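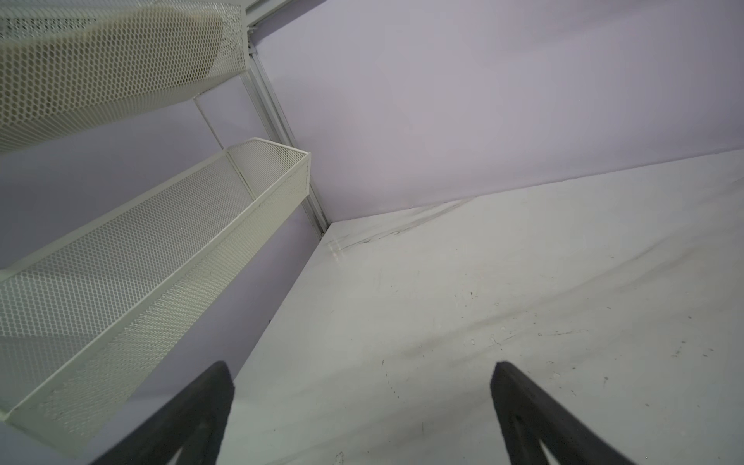 Scoring im Amateurbaseball: Earned oder Unearned Run nach Error mit zwei Aus?

Zuletzt aktualisiert: 2. Oktober 2024

kellerscorer
Ich führe seit dieser Saison das Scoresheet für unsere zweite Mannschaft und habe eine Unstimmigkeit mit dem Scorer der Gäste. Ausgangslage: oberes 4. Inning, zwei Aus, niemand auf Base. Der Schlagmann schlägt einen Groundball auf den Shortstop, der Wurf geht am First Base vorbei, Läufer sicher auf der Eins. Error E6, darüber sind wir uns einig. Der nächste Schlagmann schlägt einen Homerun, danach noch ein Single, dann Strikeout.

In meinem Bogen stehen zwei Unearned Runs. Der Kollege trägt den Homerun als Earned Run ein, weil der Ball das Feld verlassen hat und kein Verteidiger daran beteiligt war. Unser Programm (Skidano, ältere Version) rechnet nichts automatisch, man muss das Häkchen selbst setzen.

Zusatzfrage: Im selben Inning wurde bei Fehler und Homerun noch mit dem Starter gespielt, den Single hat schon der Reliever abgegeben. Ändert ein Pitcherwechsel etwas an der Berechnung? Und wie läuft es mit den RBI beim Homerun?

Pivo_Catcher
Dein Bogen stimmt. Für Earned Runs wird das Inning ohne Errors und Passed Balls rekonstruiert. Der Groundball wäre bei fehlerfreiem Wurf das dritte Aus gewesen. Alles, was danach an Punkten fällt, ist für den Starter unearned, auch der Homerun. Die Flugbahn des Balls spielt keine Rolle. Entscheidend ist, dass der Schlagmann in der Rekonstruktion gar nicht mehr an die Platte gekommen wäre.

Zum Wechsel: Der Reliever profitiert nicht von Aus-Gelegenheiten, die vor seiner Einwechslung vergeben wurden. Er beginnt bei der tatsächlichen Auszahl, hier also bei zwei. Hätte der Läufer nach dem Single noch gepunktet, etwa durch ein Double, wäre dieser Run dem Reliever als earned anzurechnen, der Mannschaft dagegen als unearned. Deshalb können die Earned Runs der einzelnen Pitcher in der Summe höher sein als die der Mannschaft. Das ist kein Rechenfehler, auch wenn manche Programme an der Stelle eine Warnung ausgeben.

RBI: Beim Homerun bekommt der Schlagmann für jeden Läufer einen, dazu einen für sich selbst. In deinem Fall also 2 RBI. Earned oder unearned ist dafür ohne Bedeutung.

Cristóbal Lagos
Ergänzung zur vorigen Antwort, weil dieser Punkt bei uns in der Liga regelmäßig falsch eingetragen wird. Ich habe über 100 Spiele gescort, und der häufigste Fehler ist, die Rekonstruktion erst am Ende der Partie zu machen. Besser nach jedem Halbinning, solange die Reihenfolge der Spielzüge noch klar ist.

Vorgehen auf Papier:

1. Spielzüge des Halbinnings der Reihe nach durchgehen, tatsächliche Aus mitzählen.
2. Jeden Error, der ein mögliches Aus verhindert hat, als gedachtes Aus hinzunehmen.
3. Sobald tatsächliche und gedachte Aus zusammen drei ergeben, eine Querlinie ziehen. Punkte, die danach fallen, sind unearned.
4. Bei Pitcherwechsel für den neuen Werfer eine eigene Rechnung ab seiner Einwechslung führen.

Vorsicht bei Schritt 2: Ein Error, der einem Läufer nur eine zusätzliche Base einbringt, ergibt kein gedachtes Aus. In diesem Fall muss man beurteilen, ob der Läufer ohne den Error auch gepunktet hätte. Im Zweifel zugunsten des Pitchers – so steht es sinngemäß im Regelwerk unter 9.16. Ein Doppelspiel darf beim Error übrigens nicht unterstellt werden. Man nimmt nur das eine Aus an, das der Fehler verhindert hat.

Wenn der Gästescorer bei seiner Version bleibt, würde ich nicht am Spielfeldrand diskutieren. Maßgeblich ist der Bogen des offiziell eingesetzten Scorers, abweichende Notizen der anderen Seite haben keinen Einfluss auf die Statistik.

linksfeld_77
bei uns zählt homerun immer als earned, haben wir nie anders gemacht. das programm Vara macht das glaub ich auch so, müsste man nachschauen

3 Kommentare · 4-mal geteilt

Ähnliche Beiträge
Wild Pitch oder Passed Ball: Abgrenzung bei Bällen im Dreck
Fielder's Choice ohne Aus richtig notieren
Win und Save bei verkürzten Spielen
Skidano: Spielbogen nachträglich korrigieren
Handschuh Ibarra oder Vara fürs Infield?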